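Notebook, Jiltby bench, 2024-01-08

Wallner perception update, first pass

Release note promises "robust segmentation of deformable packaging." I'll believe it when the log says so. Selina Tanner ran the old build in August and got 2,066 candidate grasps on the same kind of clutter, most of them junk. New build gives 1,326. Fewer candidates could mean better filtering or could mean it stopped looking at half the table. The summary page doesn't say which.

1. Single packet near the rail. Red wrapper, lots of glare on the creases, and the metal right next to it throws bright stripes into the image. Mask keeps leaking onto the rail. Confidence is reported as high anyway, so I don't trust the confidence number for anything yet. Text on the pack is upside down to the wrist view, fine for us, we don't read it.

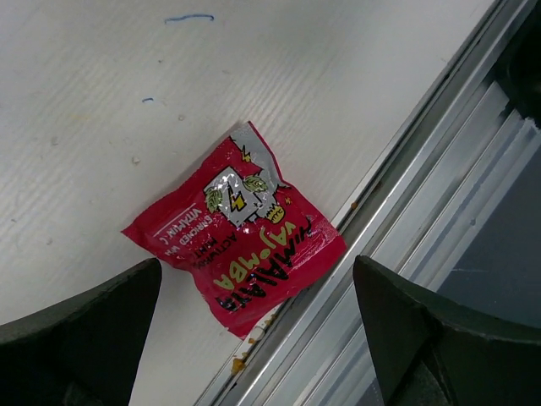 2. Packs plus bin. Turned on the Sanell planner with collision checking at the default margin. Red Doritos bag has a corner behind the far rim of the bin and also overlaps the blue pack, so there are two contacts the planner should care about. It modeled the bin as a solid box. A translucent bin with nothing in it should not be a solid box. Depth through the wall is garbage and the fitter fills it in. The cords off the right wall don't show up in the collision map at all.

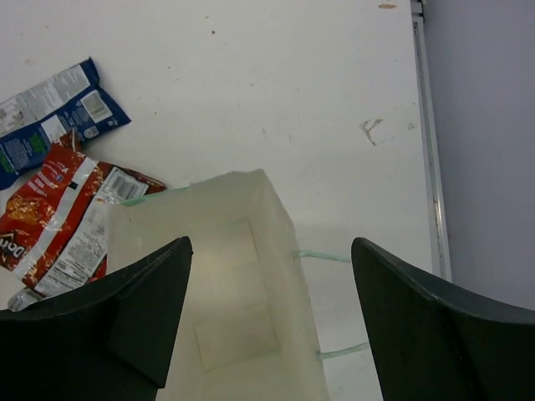

Can we just raise the depth threshold to fix the bin?
Raising it drops the false fill but takes the thin rim with it, and then the planner happily routes a finger through the wall. Tried 7 settings, no good one. Better to load the bin as a known mesh and fit pose only.

Fondeo log viewer crashed at frame 51 again. Replay from the command line works.

To do: rerun item 1 with the rail masked out, ask Selina for her August config, leave the old build installed.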